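Half time thoughts, written at full time

Okay quick one, I have to be up early and I still haven't eaten. Enemstead 1, Plellbridge 1. Same as last year. Same as it felt like it was going to be from the second the lineups came out.

I went with the usual seat, east side, low down, behind the dugout that leaks. Gate was 1035, they read it out over the speakers and got a small cheer, which tells you how the season's been. Last time we had Plellbridge at home it was 723 and raining sideways. So fine, progress. People come back when you win two in a row. We've won two in a row. Had.

The first half. Where to start. We came out in that 4-4-2 again and for twenty minutes it worked, really worked. Both fullbacks high, the wingers tucked in, everything going quick and on the ground. Goal came from that. Throw on the left, flicked on, our number 9 held off his man and laid it back and the shot went in off the inside of the post. Great noise, that. You don't get enough of them.

Then we stopped. No idea why. Every season, same thing, we score and drop ten yards like there's a rule about it. Plellbridge aren't even good at having the ball! They want you to come at them so they can break. And we handed it to them and stood there watching them figure out what to do with it. Took them til just before the break to work it out but they got there. Cross from deep, two of ours go for the same header, neither gets it, their guy has time to take a touch. A touch. Six yards out.

I said something I shouldn't have in front of a kid. Sorry to that kid's dad.

Second half I'm going from memory because my phone died. We changed shape at the hour, went to three at the back, and I'll be in the minority here but I liked it. The back three lets our left sided center half carry the ball out, and he's the best passer at the club, and in a four he never gets to do it. He went past two guys twice and both times the whole stand kind of leaned forward. Nothing came of it. But that's a plan, at least. I'd start with it next week and live with whatever happens.

The penalty shout. I've now heard five versions of it. From where I sit it's a foul, he gets there first and gets taken out, and the ref was looking straight at it. A guy behind me who was looking at it from the exact same angle says he slipped. Somebody posted a clip on the Bajwa forum that's filmed through what looks like a fence and it proves nothing either way, and there are already four pages of people arguing about it. I read all four pages. I'm not proud.

Subs were late. Again. Eighty-first minute for the first attacking change and the winger had been walking since seventy. If you've got legs on the bench use the legs on the bench. The new kid looked lively in the nine mintues he got, won a corner, won a free kick, had a go from way too far out. I'll take it. Give me someone having a go.

Couple of other things, no order.

The turnstiles. They brought in the Jalix ticket app in September and I've tried to be patient. It logged me out in the line. It logged out the woman in front of me too. The steward ended up waving a bunch of us through after looking at our email confirmations, so I do wonder how exactly they got to 1035. Just sell me a paper ticket. I will pay extra for a paper ticket.

The pitch. Much better than people online are saying. The far corner by the away end is bare and it bobbles there, but the middle is holding up and the ball was moving fine. Whoever's on that deserves more credit than they get.

Away fans. Good value, brought a drum, had one song about our goalkeeper that was funny the first time. Fewer than I expected.

Food. The pies were gone by half time. With a gate like that you need more pies. I had a hot chocolate and a packet of gum and that was dinner, see above re: still haven't eaten.

Table wise we're where we were, one place off the spot we need with a game in hand on the team above, and the game in hand is the long trip, midweek, on that plastic surface where we've never won. So I'm not counting it. Somebody on the bus was counting it. Somebody on the bus had us promoted by spring. I put my headphones in and then remembered my phone was dead, so I just sat there with headphones in.

What else. The development thing. The club put out a statement about the main stand, they want to rebuild it to take capacity up to 3015, and there's a drawing of it with little see-through people walking around in the sun. Looks lovely. I want it. But we can't fill what we've got, and the statement doesn't say where we play while its being built, and the last time they put out a drawing was the clubhouse, and the clubhouse is still a locked door with a sign on it. I'll believe it when there's a digger. There's a meeting about it coming up and I'll try to go and write something longer, with actual numbers in it, if anyone wants that. Let me know in the comments.

Oh and people asked for ratings last time. I don't like doing ratings. Keeper 6, back line 5 as a group, left center half 8, midfield 7 then 4, number 9 gets a 7 for the hold up play alone. Ref 3. Hot chocolate 4.

Next one's away and I'm going, train's booked, cheap seat by the toilet as usual. It's a ground I like, terrace right up against the touchline, you can hear everything the players say to each other and most of it is just "time" and "man on". They play a high line and our guy up top isn't quick so I don't know how we get in behind, maybe we don't, maybe it's set pieces and hope. I'd take a point now. I'd take a bad point. All I know is I'm dressing for it properly this time, and the green jacket, currently in a heap on the white table, is coming with me whatever the forecast says. Kickoff's at 3, I'll post from the train if the wifi holds up, and if somebody has a spare charger please bring it.

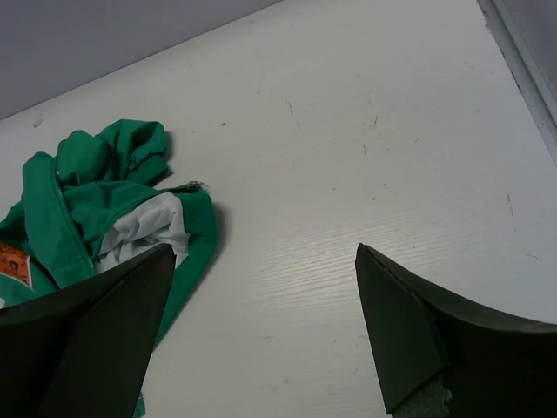
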